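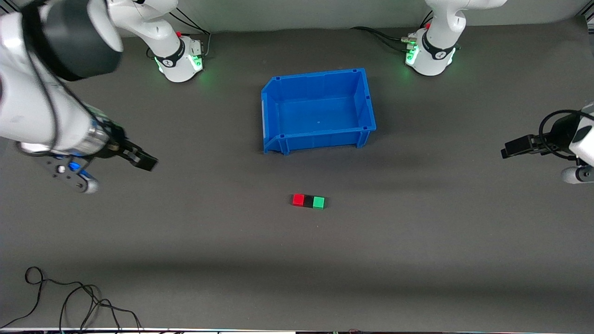 파란 통과 그 앞에 놓인 색색의 블록.

홈 > 동네 사람들 > 인터뷰 > 놀이와 장난감

블록을 빌려주는 가게, 오로믹(Ollomik)의 월요일
3월 | 글 편집부

장난감 대여점 오로믹은 월요일이 제일 바쁘다. 주말 동안 나갔던 꾸러미가 한꺼번에 돌아오는 날이라 문을 열기도 전에 반납함이 찬다. 주인장은 인사를 마치자마자 블록 이야기부터 꺼냈고, 커피가 다 식을 때까지 멈추지 않았다. 듣는 쪽도 신이 났다!

시작은 집에 쌓인 블록이었다고 한다. "아이가 두 달쯤 미친 듯이 쌓다가 딱 손을 놓더라고요. 그런데 옆집 아이는 그걸 보고 눈이 반짝반짝해요. 그럼 돌려 쓰면 되잖아요." 그렇게 꾸러미 25개로 문을 열었고, 지금은 400개 남짓이 동네를 돈다.

가장 인기 있는 건 '리라노(Rilano)' 꾸러미다. 설명서 없이 기본 블록만 80개가 들어 있다. 처음엔 다들 뭘 만들라는 거냐고 묻는데, 반납할 때는 휴대전화를 꺼내 아이가 만든 다리며 주차장이며 용궁(!)을 자랑한단다. "저는 그 자랑 들으려고 이 일 해요. 진짜로요." 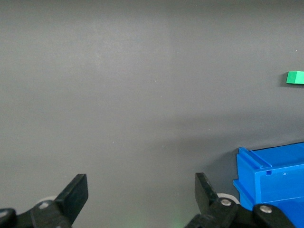
한 조각이 없어졌을 때

블록을 빌려주다 보면 조각은 당연히 사라진다. 오로믹은 두 개까지는 묻지 않는다. "소파 밑에서 나오면 그때 주시면 돼요. 반년 만에 우편으로 보내주신 분도 있어요. 봉투에 달랑 하나 넣어서요. 얼마나 반갑던지!"

씻는 일은 손이 많이 간다. 미지근한 물에 중성세제를 풀어 헹구고 밤새 펼쳐 말린다. 주인장은 이 시간이 좋다며 라디오를 크게 튼다고 했다.

여름에는 멀더(Mulder) 골목의 빈 점포에서 어른들만 모이는 블록 모임을 연다. 주제는 '우리가 살던 첫 집'. "어른들이 더 안 일어나세요. 문 닫는다고 해도 지붕만 올리고 가겠대요." 우리도 지붕 올리러 가기로 약속했다.

최근 글
- 셀렐(Selell) 공방의 헝겊 인형 수선기
- 비 오는 날 거실에서 하는 놀이
- 보드게임 상자, 세워 둘까 눕혀 둘까
- 중고 그림책 고르는 법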